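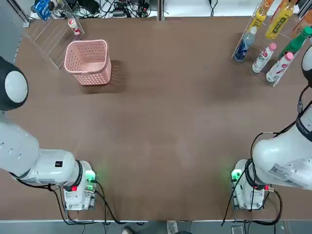
Figure 1. Two-arm bench before a trial, seen from the head camera. Basket at upper left, bottle rack at upper right.

Print this page | E-mail this page

Robot Learning Methods, Handout 6
Learning two-arm tasks from demonstrations
Notes by Lilla Pintér

We use cookies to remember your reading settings. Accept | Manage

1. The task

The running case for this handout is the Skamitz bench task. A request names one bottle. The robot takes that bottle out of the rack and puts it in the basket. The rack is on the right arm's side and the basket is on the left arm's side, so most trials need a handover somewhere over the middle of the table.

We use this task because it is short and still has three different kinds of difficulty in it. The grasp has to be precise, the handover has to be timed, and the choice of bottle depends on the request. A policy can be good at two of these and fail on the third, and a single success rate will hide that.

Look at Figure 1 again with the first difficulty in mind. The rack dividers are clear, and from the head view you mostly see their edges. The two white bottles with pink caps sit side by side and are hard to tell apart. A depth sensor gives poor readings on clear plastic, so the method below uses color images only.

2. The data

The training set has 2342 demonstrations, all collected by teleoperation. An operator moves a pair of leader arms and the bench arms follow. At each time step we store the camera images, the joint positions of both arms, and the gripper commands.

Demonstrations with a dropped bottle were kept if the operator recovered and finished. In the first version of the set (called Rutkowska in the code, and you will see the name in the config files) they were thrown out. Policies trained on that version had no idea what to do after a slip. They usually carried on with an empty gripper and went through the whole handover anyway.

3. The method

The policy is trained by behavior cloning with action chunks. It takes the current images and joint positions and predicts a short run of future actions for both arms together. At test time only the first part of each chunk is carried out, then the policy predicts again.

Two choices matter here.

Chunk length. Long chunks give smooth motion but react late. Short chunks react quickly, but the arm tends to hesitate at the rack, where operators often paused to line up the gripper. The model has seen many "stay still" actions there and copies them.

Joint or separate prediction. With one network per arm, each arm does its own job well and the handover fails, often with one gripper opening before the other has closed. Predicting both arms in one output fixes most of this. It costs more data, as the network now has to learn which motions of the two arms go together.

4. Results

The joint model was compared with the separate model, using the same bottle positions for both. The joint model finished 71 percent of trials. The separate model finished 41 percent. Nearly all of the gap comes from the handover stage – grasp success was close to equal.

Be careful with the overall figure. Trials were scored by stage (grasp, handover, place, correct bottle), and a trial counts as finished only if every stage passes. A later run at the Plilthorpe lab used a different basket position and scored lower at the place stage, with the other stages unchanged. That suggests the policy had partly memorized where the basket stands.

5. For the next class

Read the Bruvcombe report, sections 2 to 4, and skip the appendix on calibration. Then write one page on this question: if you could collect some more demonstrations but could only change one thing about the table layout, what would you change, and which stage score would you expect to move? Say how you would test it.

Bring your stage scores from Lab 3. We will plot them together at the start of class.

Get new handouts by e-mail: Subscribe
Shares: 2 | Comments: 0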